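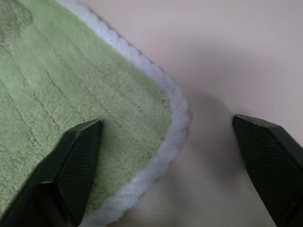
Umville's towel appeal opened its doors at half past nine on a drizzly August morning, and by ten I'd already been handed a pile and told to get folding. I only went along to write a few lines for the newsletter – you know how it goes. The hall on Nommont Road has been taking in clean used towels and bedding, and the first thing I fell for was a pale green one with a fluffy white border, all little scallops like a row of puffs. I'd have had that home in my bag if I hadn't been on my best behaviour.

The idea is simple enough. Families moving into the new flats at Nommont get a linen pack on the day they pick up their keys: two bath towels, two hand towels, a bath mat if there's one going, and a set of sheets per bed. Last year the packs were made up by one person in her garage (that's Anoma Majumder, who I'll come to) and there were never enough. This year the target is 700 packs, which sounds mad until you see how many bin bags were stacked up in the corridor.

Anoma told me they had 1282 towels in by the time the doors closed the evening before I visited. "And I've felt every one," she said. "You get so you can tell a good one with your eyes shut." She wants to get to 2000 before the collection ends, and she's hopeful, though she did say the first week is always the best and then everybody goes on holiday.

I had a go at the sorting first. You take a towel out, give it a shake, hold it up by the two top corners and have a proper look at it. Thin patches go in the second pile, along with anything stained or really coming apart. A bit of wear along the hem is fine! I was being far too strict at the start and Anoma Mridha, on the next table (yes, two Anomas, and yes, everyone goes by surnames), fished half my rejects back out again.
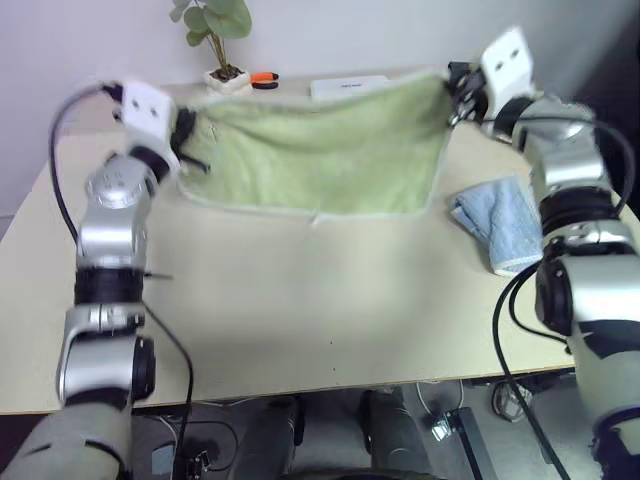
The second pile doesn't go to waste, I'm pleased to say. Abeysekara, the dry cleaners by the station, take the lot and cut them down for the animal rescue centre, who can't get enough of them. They're also washing anything that comes in smelling of loft. Mridha reckons that's one bag in every five or six, and having opened one of them I'd say she's being kind.

Then it's folding. Lengthways into thirds, then in half, then in half again, so the fold faces out and the edges are tucked away. I've been doing mine in quarters all my life and was put right pretty quickly. The fluffy-edged ones are a pain because the border won't lie flat, so those get rolled and tied with a bit of tape. Colours get matched up where they can be – greens with greens, blues with blues – and there was a long and quite heated chat over whether a peach hand towel could go with a beige bath towel. It went in, in the end.

Each pack goes into a paper sack with a card listing what's inside. The sacks were given by Cendiritz, the bakery suppliers on the trading estate, and there's still a faint whiff of flour in the storeroom, which I liked very much. Deliveries to the flats begin at the end of the month, 7 households at a time, so the lift doesn't get jammed up with people moving in.

Majumder began all this after her own move, when the boxes with the bathroom things in went missing for nine days and she and her two boys dried off with a tablecloth. "You don't think of a towel as something you need until you're stood there dripping," she told me. She has since been given so many that she keeps a shelf of spares by her front door.

So what do they still need? Bath sheets, mostly, the really big ones, and single fitted sheets. They've got flannels coming out of their ears, so please hang on to those for now. No pillows or duvets either, as there isn't the room to store them. Everything should be washed and fully dry before you bring it in, and please don't tape the bags shut, as it takes an age to get into them.

You can drop things off at the hall's side door between half past nine and four, or leave them at the counter in Abeysekara until they close at six. If you can spare a couple of hours for folding, just turn up and ask for either Anoma. There's tea, and somebody had brought in a very good ginger cake when I was there.

I took four bath towels down myself the following afternoon, including the yellow ones my sister gave me. Mridha had a look at the hems and put them on the good pile.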